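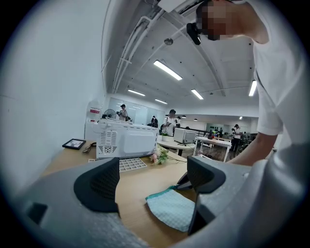

Ticket 393 - Kullusel tenant help desk
Category: Furnishings and small appliances
Location: shared room, long wooden table by the white wall
Status: Open, waiting on Prevow
Opened: June 8, 2022

Hello again, and thank you for being so patient with my last ticket. I have two things this time, and I'm putting them together because they both happen on the same table.

The first is the microwave. It's the white one, and it stops partway through heating. I set it for two minutes at 800 watts and somewhere in the second minute the light goes off and the plate quits turning. If I leave it alone for a while it comes back as though nothing had happened, which made me doubt myself the first couple of times. I've had it happen with soup, with rice, and with a plain mug of water.

The second is the teal cloth we use for wiping down. It leaves lint on the wood, and I end up going over everything twice. I love the color and I'd be sorry to lose it, but the lint gets into the little squares of the white grid tray and it's a chore to pick out.

What I've tried so far:

Plugged the microwave into a different outlet. Same result.

Wiped the inside, door seal included. Same result.

Washed the cloth by itself, no softener. A bit better, then the lint came back.
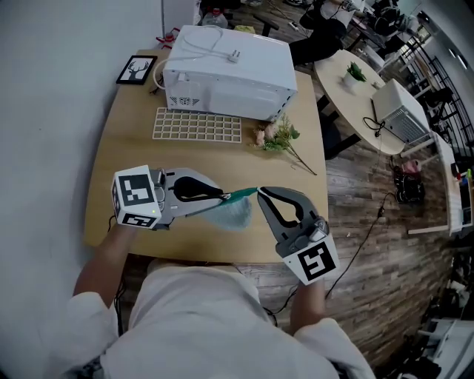
Reply from the help desk

Thanks for such a thorough note! It sounds to us like the microwave is getting too warm and shutting itself off to cool down. Could you check that nothing is pushed up against the vent at the back, and keep the cord from lying across it? Please leave a hand's width of space on that side, then run it again with the mug of water and write down how long it goes. For the cloth, try one wash with half a cup of white vinegar and let it dry on a line.

Update from tenant

I unplugged the microwave, went over the vent with a soft brush and gave it plenty of room. It made it through two full minutes with the mug, and then quit on the second run - so better, but not fixed. I also moved the pink flowers farther off, mostly so I'd stop knocking them over. The vinegar did help the cloth, and I'm happy to call that half of the ticket done.

Reply from the help desk

Glad about the cloth. We've passed the microwave to Prevow under work order 733, and they ask for 7 days to send somebody out. Please leave it unplugged until then. The Thambiah room down the hall has one you're welcome to use.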